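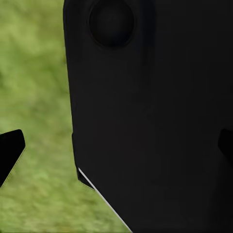

Computer render: mostly matt black, with a slightly lighter edge.

How to get your fringe show through its tech rehearsal

If you've got a slot in a small venue this summer, at some point an email will turn up giving you your tech time. Mine for the first show I ever did was two hours on a Monday morning, and I thought two hours was loads. The show was only 50 minutes long! We reached the halfway mark with four minutes left and I opened the next night with a second half lit entirely by guesswork.

I've done five of these now, at the Clivberg, upstairs at Poirier's and in various rooms that were something else for the rest of the year, and I've got a way of doing it that works for me. It's aimed at sketch, character comedy and small plays with one or two people in them. If you've got a band, add an hour and ask somebody who knows about bands.

Before the day

Make a cue sheet. Mine is a plain table with four columns: cue number, what I say or do just before it, what the lights do, what the sound does. Write the exact line that triggers the cue, word for word. "After the bit about the bus" means nothing to a technician who met you that morning.

Number everything in order, with lights and sound sharing the same numbers. I used to have separate lists (LX 1 to whatever, then SND 1 to whatever) and that's how bigger shows do it, but with one person pressing all the buttons in a tiny box at the back, a single list is much kinder.

Then cut it down. Go through and ask whether anyone would miss each cue. My first draft for Golluvow, which was a two-hander about rival estate agents, had a lighting change for every phone call. I took most of them out and turned my head instead – perfectly clear, and free.

Put your sound files in one folder with the cue number at the start of each name, so 01 preset music, 02 doorbell and so on. Trim the silence off the front of each one. Do it properly, in an editor, and then listen to them all again, as I once trimmed the "ding" off a doorbell and had to do a scene with a dong. Make them all a similar volume while you're in there.

Email the lot to the venue a few days ahead, and bring it on a memory stick as well. Bring two printed scripts with the cues marked in the margin. I do mine in highlighter, yellow for lights and pink for sound.

On the day

Get there early and dressed in whatever you'll perform in. A white shirt under a bright lamp looks quite different from the jumper you travelled in, and the technician needs to see it.

Say hello, find out the technician's name and use it. Ask how they like to work. Some want to build all the lighting states first and run the cues afterwards, others would sooner go through it in order. Do it their way.

Now the main thing: don't perform the show. You're doing a cue-to-cue, so start a line or two before a cue, let it happen, check you're both happy, then say where you're jumping to next. It feels horrible skipping all your best jokes. Skip them anyway, and save your voice.

If a cue goes wrong, go back and do it again straight away. I give each one three tries. After that it goes on a "simplify" list and we move on, and at the end it usually becomes a plain blackout.

Stand where you'll really stand, too. Small rooms have surprising dark patches, and at the Clivberg I'd have delivered my whole closing speech as a pair of shoes if we hadn't checked. A bit of tape on the floor sorts it, but ask whose colour is whose, as you'll be sharing that stage with several other shows.

Leave the last quarter of an hour for three jobs:

Run the opening at full speed, from the audience coming in to your first proper line.
Run the ending, including the bow and the music afterwards.
Practise your get-out with all the props.

Before you leave, ask the technician to save the show file under a name you'll both recognise. Brultudeo's was saved as "new show 2", and so was somebody else's. Take a photo of the finished cue sheet with all the scribbles on it, then type it up that evening while you can still read them.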